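# Clorow Hand-Held Gripper: Demonstration Visits

Erkonance offers demonstration visits for organizations considering the Clorow hand-held gripper. Visits take place at the Ross showroom or at the customer's own premises, and are open to existing Jemex account holders as well as new inquirers.

## What a visit covers

Each visit is built around ordinary household handling. The operator works at a table with packaged goods, small boxes and soft items such as cloth, and visitors may ask for any item to be tried again. Snack bags are a regular part of the program, as creased, glossy packaging is a common request from customers.

Visitors may handle the gripper themselves during the second half of the session. Instruction is given in English — other languages can be arranged on request.

## Visit details

- **Length:** 2 hours
- **Group size:** up to 12 visitors
- **Space needed at customer premises:** one table and a wall outlet within reach
- **Deposit:** $80, credited against any order of $100 or more
- **Notice:** bookings for March close at the end of the preceding month

Customers are welcome to bring their own goods. Glass, open food containers and anything with an exposed blade cannot be accepted.

## After the visit

A written quotation is sent to the named contact on the booking form. Spare finger pads are ordered separately through Jemex, and the parts list dated December 2018 remains in force for all current units.

Requests for a visit should state the preferred location and the kinds of items to be handled. Large bags may be held at the middle of the pack, with one finger pressing on each side.

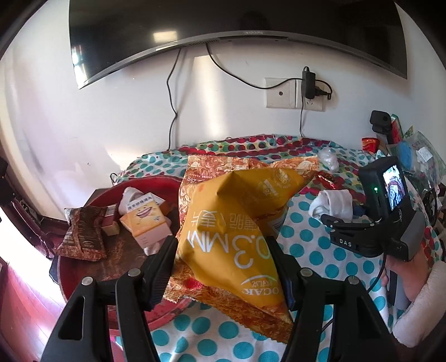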